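Vultenham Tufted Armchair, Pink

Home > Seating > Armchairs > Vultenham

Item no. 274
In stock, ships within 10 days

We have wanted a proper pink armchair in the range for ages, and the Vultenham is the one we kept coming back to! It has a deep tufted back, rolled arms with plenty of padding and a thick seat cushion, so you get the look of an old-fashioned sitting room chair in a color that cheers up nearly any space. People tend to expect a chair like this to be mostly for show. Sit in it for an evening with a book and you'll see why we're so fond of it.

The shape was drawn by Xuân Dương, who also did our Ukari footstool. She wanted arms you could hang your legs over (her words, and yes, we've all tried it) and a back tall enough to lean your head on if you slide down a little.

Where it works

Bedrooms and reading corners are the usual spots, but we love it somewhere less expected. A studio, a shop floor, a shared office with desks and black task chairs all over the place – the pink looks wonderful against plain, hard surfaces like concrete and brick, and it gives people a soft place to sit that isn't another desk chair. Leave some space in front of it if you can, so the rolled arms get seen from the side too.

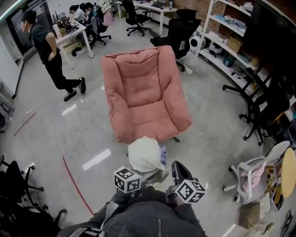

The seat

The cushion is firm for the first few weeks and then settles. Ours in the Vusville showroom has been sat on by pretty much everyone who walks through the door and it still springs back nicely. If you like a softer chair from day one, ask for the Bajwa fill when you order. It costs 60 dollars more and has a looser, sink-in feel. Both fills are the same height, so you can switch later without the chair looking odd next to your side table.

The seat is deep. Taller customers are thrilled about this, and if you're on the shorter side you may want a small pillow behind you for reading or typing.

Looking after it

Vacuum the tufting with the soft brush, going along each fold and then around the buttons. Crumbs love it in there! A soft cotton cloth, barely damp, takes care of most marks on the arms. Dab, don't rub, and let the spot dry before anyone sits down again. Please keep bleach and stain sprays away from the pink, and try a hidden patch at the back before using any cleaner at all.

Turn the chair a little now and then if it stands near a sunny window, so the color stays even on both arms.

Delivery and returns

Comes in one piece, wrapped, with no assembly. Measure your doorways before ordering, arms included. We bring it into the room you choose and take the wrapping away with us. Returns are fine within 20 days as long as the chair is clean, and we'll pick it up from your home.

Fabric swatches are free, up to three per order. The pink reads a bit warmer under lamps than in daylight, so look at your swatch at both times of day.

Goes well with

Ukari footstool, pink or gray
Bajwa lumbar pillow
Vultenham two-seat sofa, back in stock in November

Page updated 09/01/2020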